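# Can a Robot Arm Do the Boring Jobs Yet?

Term project report, Introduction to Automation
Group 4, written up by Mohammed-Awal Nutsugah

## 1. Where the question came from

Two people in our group work weekends in the back room of a repair shop called Van Wyk. Most of what they do there is not repair. They move boards from a tray to a test spot, plug in a supply, wait, unplug it, and put the board in one of two bins. On a slow Sunday they do this for a whole shift. We wanted to know if a robot arm could take over that job with the kind of equipment a small shop could buy, and we wanted to compare it with a household chore of similar size. We picked clearing a kitchen counter.

We did not try to answer the question for factories. Factories have had arms for decades, and the parts there arrive in the same place every time. A shop bench and a kitchen counter are both messier than that.

## 2. Tasks

We split the work into short tasks so we could score each one pass or fail.

Shop tasks:

- S1: reach a board on the bench and stop above it
- S2: grip the board by its edges and lift it
- S3: set the board down in a marked area
- S4: push a power switch on a bench device

Home tasks:

- H1: pick up a cup and move it to the sink side
- H2: pick up a spoon lying flat
- H3: fold a dish towel once

S4 was added late, after our instructor pointed out that moving boards is no use if a person still has to stand there and turn things on.

## 3. Setup

All the runs were done in simulation. The planning software was a student license of Potska, and we wrote our own scoring script, which is in the appendix folder with the logs. For the shop tasks we used a bench layout with a perforated plate on top, because the holes give fixed reference points when you write down positions. The home tasks used the same arm model over a plain counter.

Every task was run 400 times with the objects shifted a little each time. For S1 to S4 we moved the board by up to 12 millimeters in any direction. A run failed if the object was dropped, missed, or set down outside the marked area. It also failed if the arm touched anything it was not supposed to touch.

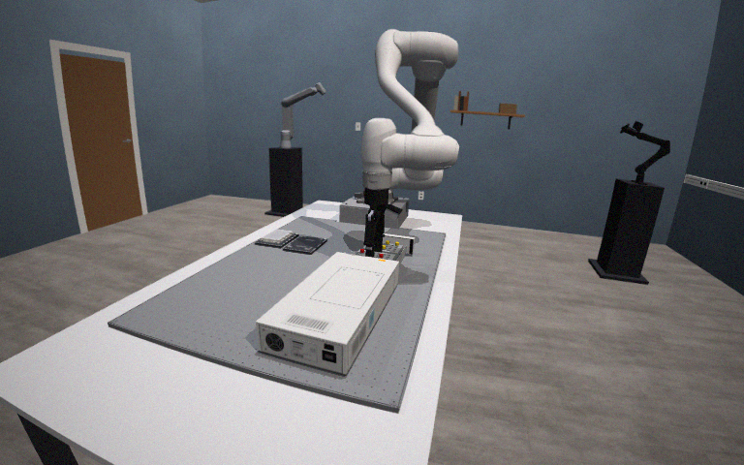
*Figure 1. Shop bench layout in simulation, with the gripper pointing down at the circuit board. The white box at the front is the device for task S4.*

The arm is mounted at the back edge of the table. We first tried it at the side, but the reach to the front of the plate was poor and the planner kept giving up. Moving the base fixed most of that. It also put the switch for S4 on the far side of the device from the arm, which caused trouble later.

## 4. Results

S1 was close to solved. The arm got above the board in nearly every run, and the few failures were planner timeouts. S2 was harder. When the board was turned even slightly, one finger came down on top of a component instead of beside the edge. We counted those as failures even if the lift worked, as a real board could be damaged that way.

S3 went well any time S2 had gone well. We have no separate explanation for its failures. They were nearly all boards that had been gripped off center.

S4 was the worst shop task. The switch is small and it faces away from the arm, so the gripper has to come over the top of the box and reach back. In many runs the wrist hit the box before the fingers got to the switch. A different tool would probably help, or turning the box around, which is what a person would do without thinking about it.

For the home tasks, H1 was about as good as S3. H2 failed more than half the time with our gripper. H3 we stopped early. The towel model in our software stretched in ways that cloth does not, and we did not trust the scores either way, so they are left out.

## 5. Time

A run of S1 through S3 averaged 3 times as long as one of our members doing the same thing by hand with a spare board. We could have raised the speed limit in the software. We left it where it was because the faster settings gave more contact failures.

Our budget sheet lists 533 dollars for a used gripper from a reseller called Clanwood. We did not buy it. The arm itself was far outside the budget.

## 6. What we would change

The object shifts should be larger. People at the shop do not put boards down within 12 millimeters of anything. We would also add rotation as its own setting and log it separately, because most of the S2 failures had to be checked by replaying them one at a time.

For the shop job, our answer is that the arm could move boards if someone built a holder that kept them square. It could not run the whole test loop without changes to the bench. For the kitchen, cups are possible and the rest is not ready with this gripper.

Logs, the scoring script and the budget sheet are in the group folder. The towel runs are there too, marked "do not use."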